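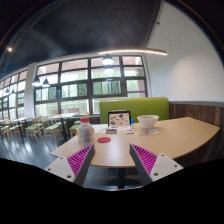 Five Hundred Grabs and a Certificate

My nephew's robotics class in Plarkolville spent April teaching a gripper to pick things up, and the school newsletter says the students "trained an AI." I have my doubts. What they did was squeeze ordinary objects 500 times and send the recordings off to be turned into a model.

Leonidas Xenos, who runs the class, told parents that repetition is the lesson. Maybe so. Repetition is also what you get on a packing line, and there they pay you for it.

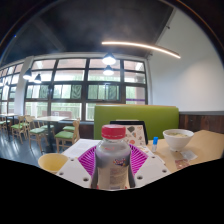 Class practice: the fingers on either side of a red-capped bottle.

I asked one student why the pads on the fingers had ridges. She didn't know. I asked what happens if the bottle is heavier than the ones they practiced on, and she said the model would figure it out. How would it? She shrugged and went back for another grab.

The course costs $800 a head. For that I'd want the kids to design a finger, watch it fail, and argue over the fix. Valentin Lungu, another parent, says I'm asking too much of beginners. They're fourteen. At that age they can handle a file and a bad idea, and I would sooner see them do that next term than another 1100 grabs.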